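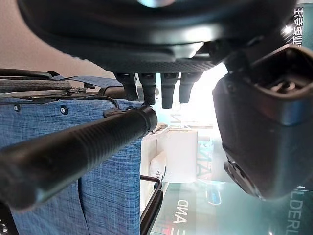
October 2019. Bed bay, Statville training room. Continuing from the notes on the floor marking. Main job is the wheelchair upholstery and whether the chair can stay on the Papadakis sheet as parked stock, or has to come off until the seat is replaced. The cloth itself I am not worried about. It is the blue heathered weave, seams running vertically, small dark round fixings set in near the upper edge, and the load goes through those fixings before it goes through anything else. Failure on this pattern, when we have had it, has started at a fixing and run along the nearest seam. So the check goes: fixings, then seams, then the middle of the panel last.

Method as in June, with one change. Sag to be measured with a straight edge laid across the side tubes and a depth gauge dropped to the cloth at mid-width, unloaded first, then with the sandbag on for ten minutes, then unloaded again after another ten. In June we skipped the final reading and so could not separate permanent stretch from ordinary give. Sorin has the depth gauge. It lives in the Dristberg case, not the drawer with the squares, please put it back there.

Seat: permanent set, unloaded, 31 mm at mid-width. Limit on our own sheet is 35. Passes, narrowly. Backrest I have left unmeasured because the straight edge will not sit flat across the handles, needs a shorter one. Kanyarat thinks the sag in the back is worse than in the seat. To me they look much the same. Measure before arguing.

Traniseck supply the replacement panels as a pair only. If the seat goes over limit the back gets changed with it, so the backrest number matters less than it would otherwise. Still want it recorded.

Position of the chair. The current layout has it folded out beside the bed at the head end, in front of the locker, facing down the room. Achilleas drew it that way for the transfer exercise and it has stayed. Problems with it:

The locker door cannot be opened with the chair there. Drawer comes out part way, then meets the chair. Staff then move the chair, and do not always put the brakes back on.

The bed-side wheel sits against the side of the bed. Any height adjustment of the bed with the chair in that position should be treated as a rubbing risk on both the wheel and the side frame. I have not found a mark on either. The duvet overhang hangs just above that part of the frame on this side, so fold it back before looking.

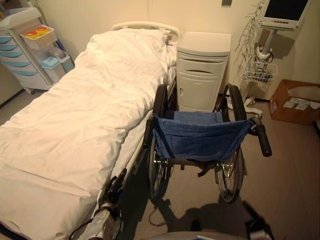 The far-side wheel is the one people catch with a foot, as it stands out on the open floor. Moving the chair down towards the foot end would clear the locker but then puts it near the rail mechanism and its cables, and I would sooner have a blocked cupboard than a castor on a cable. Those cables need tidying in any case. Savvas to look at routing them under the bed and up to the head end. He will want clips, the adhesive ones have not held on powder coat before.

Dimensions taken so the layout can be redrawn properly:

Mattress platform length 2,000 mm.
Wall to wall across the bay 3,639 mm. Tape checked twice, both the same. Achilleas's drawing has 3,650 and should be corrected.
Clear floor needed beside the bed for the turning exercise 1,220 mm, per our own sheet.
Bed edge to face of skirting on the locker side, not yet taken. Needs the locker out.

With those figures I think the chair can be parked against the opposite wall, folded, and brought over when the exercise starts. It adds a step to the set-up but unfolding the chair is a thing trainees should be doing anyway. Prodromos disagrees: he says a folded chair gets used as a coat rail and the seat creases along the fold line. The second point is fair. I have looked for creasing on the older chair in the store and there is a faint line down the seat, no loss of thickness that I can feel. Not conclusive, that chair has had a different life.

Bed linen. Duvet is the thick white one and I would like to swap it for the thinner type for practice sessions. It slumps on the side and gets drawn in when somebody slides across to the chair. Pillow fine as is. The folded-back edge near the foot is how the sheet asks for it, leave it.

Locker. Lock works. Key is on the board, hook 87, and the label has gone so it will need a new one. Handle slot on the drawer is shallow, awkward in gloves. Not something we can alter, noting it for the next order.

Drawer cart. Pale blue drawers, contents not checked against the list this time. Somebody has asked for it to be moved nearer the bed. It can't be until the cable business is settled, same reason as the chair.

Strap under the wheelchair seat: hanging, not fastened to anything. Could not decide whether it should be. The Traniseck leaflet does not show it. Kanyarat to compare with the store chair. If the store chair has none, take it off and bag it with the job number.

Outstanding:

Backrest sag, with short straight edge (me).
Locker-side clearance (Sorin and me, two people to shift the locker).
Cable routing (Savvas).
Redraw the bay at 3,639 (Achilleas).
Strap query (Kanyarat).
Ask for a price on one pair of panels regardless. At 31 against a limit of 35 it will want them before next June.

Correction to previous page: sandbag weight should read 25 kg. I wrote 20. The June readings were also with the 25.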